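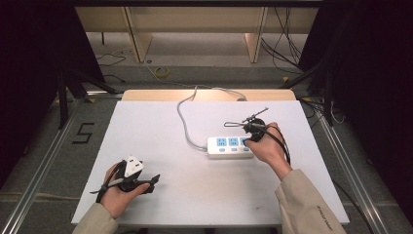
A power strip with a separate switch button under each outlet.

How to find out what your appliances cost to run

An electric bill gives you one number for the whole home. To find out where that number comes from, you have to measure things one at a time. You need a plug-in energy meter, a notebook, and a free weekend. These steps cover anything that runs from an ordinary wall outlet. They do not cover a range, a central air conditioner, or anything else wired straight into the panel.

What you need

A plug-in meter that shows watts and kilowatt-hours (kWh). I use a Govedier, which has a small screen but keeps its readings when unplugged. Many public libraries lend meters.
A recent electric bill.
Paper and a pen. A spreadsheet can wait until you have the numbers.

Step 1. Find your rate

Look on the bill for the price per kWh. Some companies list supply and delivery on separate lines. Add the two together. Leave out any flat monthly fee, as you pay it no matter what you use. If your price changes by time of day, use the daytime price for a first pass.

Step 2. Make a list by room

Walk through the home and write down everything that is plugged in. Look behind the TV and under the desk. Chargers count. So does the old radio in the garage. Leave a blank column for watts, one for kWh, and one for hours of use per day.

Step 3. Measure the steady loads

Lamps, fans, and routers draw close to the same power the whole time they are on. Plug the meter into the wall, plug the appliance into the meter, turn it on, and wait for the reading to settle. Write down the watts. Multiply by the hours you use it each day and divide by 1,000 to get kWh per day.

A 60-watt bulb left on for 3 hours uses 0.18 kWh.

Step 4. Measure the loads that cycle

Refrigerators, freezers, and dehumidifiers turn themselves on and off, so a single watt reading means very little. Reset the meter and leave the appliance on it for two full days. Divide the kWh total by two for the daily figure. Use the refrigerator the way you always do during the test. A garage freezer should be tested again in August if your garage gets hot.

For a washing machine, measure one whole load and multiply by the loads you do in a week.

Step 5. Check the standby draw

Turn each TV, printer, and game console off with its own remote or button, leave it plugged in, and read the meter again. Anything above zero is standby draw. For a desk or TV stand, you can put the meter between the wall and the power strip and read the whole group at once. Then unplug items one by one and note how far the reading drops.

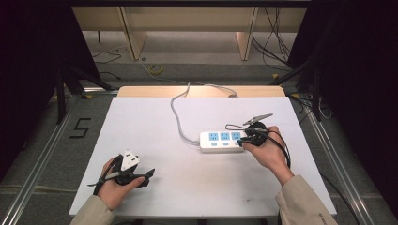 Page last changed: June 2021

Read the label on the power strip before you start and stay under its limit. Space heaters, toasters, and hair dryers should go straight into a wall outlet and never into a strip. Do not plug one strip into another. If a plug or cord feels hot, stop using it.

Step 6. Work out the cost

Multiply the daily kWh by your rate, then by 365. Do this for every line and sort the list from high to low. In my apartment the refrigerator and the dehumidifier came to almost half of the yearly total. The phone chargers were too small to bother with.

Step 7. Decide what to change

Start at the top of the list. Clean the refrigerator coils and check the door seal. Set the dehumidifier a little higher. Standby loads that you don't need overnight can go on a switched outlet. Leave the router and anything that records or updates at night where it is.

Measure again after a change, using the same number of days as the first time.

Notes

Wichai Noiphan wrote to ask about meters that show nothing for very small loads. Many can't read below a watt or so. Put several chargers on one strip and measure them together.

Some meters lose their total in a power cut. Write the reading down each evening if yours does.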